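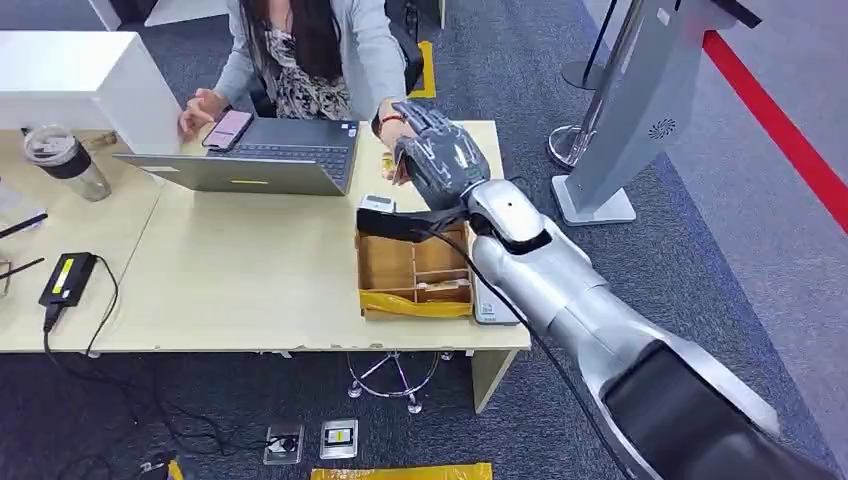
April, almost 11 p.m.

I have a desk! A real one, in a real office, with a black chair that goes up and down and my own stretch of pale wood to put things on. I know it's silly to be this happy about office furniture, but after so many months of working at the end of the kitchen table, with crumbs in my notebook and the fridge humming behind me, I could have hugged the thing this morning. I got in before eight just to sit at it.

The move from the Grusside building took most of last week and I was sure half my stuff would vanish along the way. It didn't. The only casualty so far is the blue mug, and I had three goes at gluing that handle already, so maybe it was time. I'm on to tumblers now. A lid is a good idea for a person who talks with her hands (and I do, my goodness, I do).

I wanted to write down how I set everything up before it all slides into a mess, which it will, I give it two weeks. Laptop in the middle, but turned a little so I don't get the window glare after lunch. Drink on the far side from my elbow. Notebook in the drawer — the drawer! I have one with a lock! — along with the good pens, the hand cream, a box of peppermint tea and the stapler I brought from home. I spent my whole coffee break arranging that drawer. I used the lid of an old shoebox as a divider and it fits as if somebody had measured it.

What I can't decide about is a plant. The window faces north and everything I've ever put in a north window has gone yellow and sulked. The garden center by the bus stop had little ferns out front and I stood there so long I missed the 76 and had to walk up the hill. I think I'll get one anyway. A fern and a saucer to stand it in, and if it sulks I'll take it home and say sorry to it.

Work itself was good today too. We finally closed the Asavari folder, the one that has been hanging over us since winter, and I got to write "done" next to it on the list and underline it twice. Then straight into the Besnard files, which are going to be a bear. There are 818 entries and I swear no two of them have the date written the same way. But I like that sort of job! I put my headphones on after lunch and got through some 400 of them before I looked up, and it was past four and my tea was stone cold. I had a whole system going by the end. First the dates, then the addresses, then one more pass for the spelling, and I kept a list of the odd ones for tomorrow so I wouldn't stop and fuss over each.

Wore the gray cardigan again. It's becoming my office cardigan, I think, the one that will end up living on the back of the chair. It was chilly in there until mid-morning and then suddenly boiling, and I was on and off with it all day. I should ask how the heating works. There's a dial by the door but it spins right round without clicking, and I don't believe it's connected to anything.

Lunch was the leftover lentil thing, which is much better on the second day, with lots of lemon. The new kitchen has a decent microwave and a whole shelf of mismatched plates, and somebody had left a tin of ginger cookies out with a note saying to help ourselves. I helped myself twice. The Flenine people down the hall have a proper coffee machine and apparently don't mind if we use it, as long as we bring beans now and then. Must get beans.

Things for tomorrow: beans, the odd entries, a cloth for wiping the desk down, the long phone charger from the bedroom (the short one doesn't reach the socket, I had to crawl under for it today in a skirt). And the photo from the lake, if I can find a small frame.

My feet hurt and I haven't done the dishes. Going to bed.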